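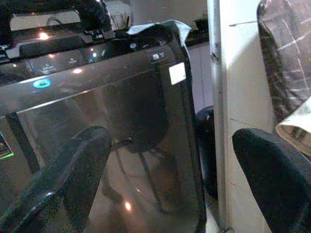

Product Review: Jimach Two-Arm Laundry Assistant

Reviewed for Manurung Residential Services by Zahira Sutanto, Workplace Equipment Office
Monday, February 20, 2023

Manurung leased the Jimach system from Tronwood to take over part of the loading and unloading done by housekeeping staff. This review covers its performance in January and its effect on the working day.

Performance

The system was assigned 2000 loading and unloading tasks and finished 1808 without help. Most of the remainder involved bulky bedding or items caught at the drum rim. It works with an ordinary top-loading washer, and no changes to plumbing or cabinets were required. The narrow laundry nook is a limitation. With both arms extended there is little room to pass, and staff have asked for a marked waiting area.

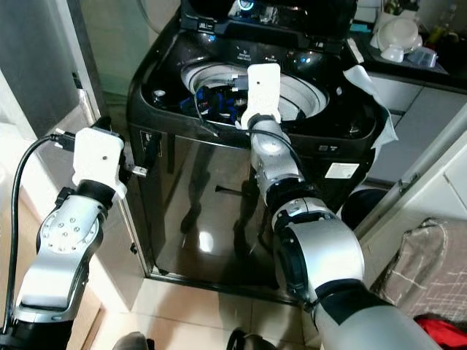
Right gripper at the drum opening, lid raised.

Effect on staff

Ilham Mandagi and Nadhirah Osman, who share the morning shift, report less bending and lifting. They also report more interruptions. A stopped task must be cleared by a person, often in the middle of cleaning a room. Sorting, stain treatment and folding remain manual work.

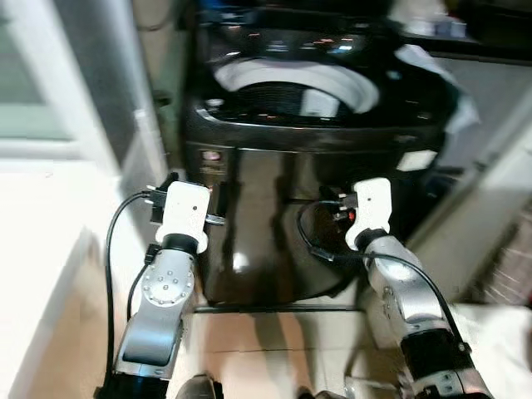

Position descriptions should be revised to include clearing stopped tasks, with training hours paid at the regular rate. No positions were cut during the trial, and management has agreed to consult staff before any change in scheduled hours.

Rating and recommendation

Four out of five for loading, three for unloading. Renewal of the lease is recommended, provided that Tronwood supplies a second stop control near the door. Questions may be directed to Danang Menon in Facilities.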